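Nordin – Mesa de refeição ligeira para espaços de trabalho abertos
Linha Trikero · Mobiliário para copas, salas comuns e zonas de pausa

A mesa Nordin destina-se a instituições que pretendem instalar uma zona de refeição ligeira dentro de uma sala já ocupada por outras atividades. O modelo é fornecido isoladamente ou com o conjunto de louça Mondeo, descrito mais adiante nesta página.

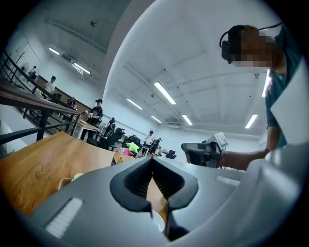
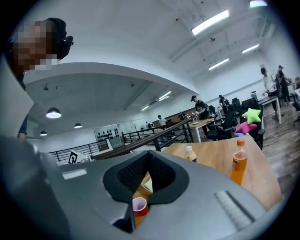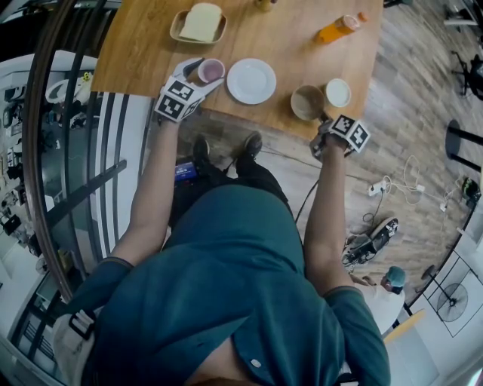 Mesa de madeira clara em sala comum, com loiça e bebidas.

Apresentação

A Nordin foi desenhada para pequenos-almoços, lanches e pausas de curta duração. O tampo tem veio aparente e acabamento mate, adequado ao contacto diário com copos, pratos e tabuleiros. A estrutura dispensa travessas inferiores, o que permite a utilização em pé ou com bancos altos, conforme a altura escolhida.

O projeto é da responsabilidade de Sigrun Westerberg, que dirige o gabinete de desenho da Trikero. A produção decorre na unidade de Fakport, onde se procede igualmente à montagem de ensaio e ao controlo de acabamento de cada exemplar. Todos os tampos são identificados na face inferior com o código de lote, que deverá ser indicado em qualquer pedido de assistência.

Características do tampo

Material: madeira clara, com veio orientado no sentido do comprimento
Profundidade: 600 mm
Arestas: boleadas nos quatro lados
Acabamento: verniz aquoso mate, aplicado nas duas faces
Montagem: ferragem oculta, sem parafusos visíveis na face superior
Garantia: 5 anos para tampo e estrutura
Referência de catálogo: 1854

A tonalidade da madeira varia de lote para lote. As instituições que encomendem várias unidades para a mesma sala devem fazê-lo num único pedido, com menção expressa de que os tampos ficarão juntos. Não são aceites devoluções fundadas em diferenças de veio ou de tom entre unidades adquiridas em momentos distintos.

Conjunto de louça Mondeo

O conjunto Mondeo é composto por 17 peças e acompanha a mesa em caixa separada. Inclui pratos redondos brancos, taças pequenas, canecas com asa, copos e um tabuleiro retangular para pão. Todas as peças podem ser lavadas em máquina, à exceção do tabuleiro, que se limpa com pano húmido e se seca de imediato.

As canecas e as taças são vendidas também em avulso, para reposição. Os copos são fornecidos em cores variadas e a Trikero não garante a disponibilidade permanente de uma cor determinada. Quando a cor pedida se encontre esgotada, o serviço comercial comunica as alternativas antes da expedição.

Instalação e disposição na sala

Recomenda-se a colocação da mesa sobre pavimento nivelado, afastada de portas de emergência e de percursos de evacuação. Junto a escadas, deve manter-se livre toda a largura de passagem, incluindo o patamar. Os cabos elétricos existentes no pavimento devem ser encaminhados em calha própria antes da instalação, de modo a que não atravessem a zona de circulação em volta do tampo.

A mesa pode receber cadeiras de escritório já existentes na sala, desde que a altura seja regulável. Para utilização com bancos, deve ser encomendada a versão alta. A alteração posterior da altura implica a substituição integral da estrutura e não se encontra abrangida pela garantia.

A iluminação de teto habitual em escritórios é suficiente para o uso previsto. Não se aconselha a exposição direta e prolongada ao sol, que escurece a madeira de forma desigual e deixa marcadas as zonas cobertas por objetos.

Limpeza e conservação

A limpeza corrente faz-se com pano macio, ligeiramente humedecido em água morna com detergente neutro. Os derrames de sumo, leite ou café devem ser removidos logo que detetados, com especial atenção às arestas. Não devem ser utilizados produtos abrasivos, lixívia ou esponjas metálicas.

Os recipientes quentes devem assentar sobre base de proteção. As marcas circulares claras resultantes do calor são, em regra, superficiais e podem ser tratadas com o produto de manutenção fornecido com a mesa, seguindo as instruções da embalagem. Caso persistam, o tampo poderá ser lixado e novamente envernizado na unidade de Fakport, mediante orçamento. Durante esse período não é disponibilizado tampo de substituição.

O aperto das ferragens deve ser verificado uma vez por ano. A chave necessária encontra-se fixada à face inferior do tampo.

Encomenda e entrega

Os pedidos institucionais são tratados por Mirjana Ionescu, do serviço comercial da Trikero. O pedido deve indicar a quantidade, a versão de altura pretendida, a inclusão ou não do conjunto Mondeo e as condições de acesso ao local, designadamente a existência de elevador e a largura útil das portas.

As entregas são efetuadas à quarta-feira. A mesa é entregue desmontada, em duas embalagens, e a montagem no local constitui um serviço opcional, a solicitar no momento da encomenda. A instituição deve assegurar a presença de um responsável que confira as embalagens e assine a guia. Os danos visíveis devem ser anotados na própria guia; os restantes são comunicados por escrito ao serviço comercial, com indicação do código de lote e da referência de catálogo.

O material de embalagem é recolhido pela equipa de transporte quando a montagem tenha sido contratada. Nos demais casos, o seu encaminhamento compete ao cliente.

Peças e acessórios disponíveis em separado

Base de proteção para recipientes quentes
Produto de manutenção para verniz mate
Niveladores de pé para pavimento irregular
Caneca Mondeo, unidade
Taça pequena Mondeo, unidade
Tabuleiro retangular para pão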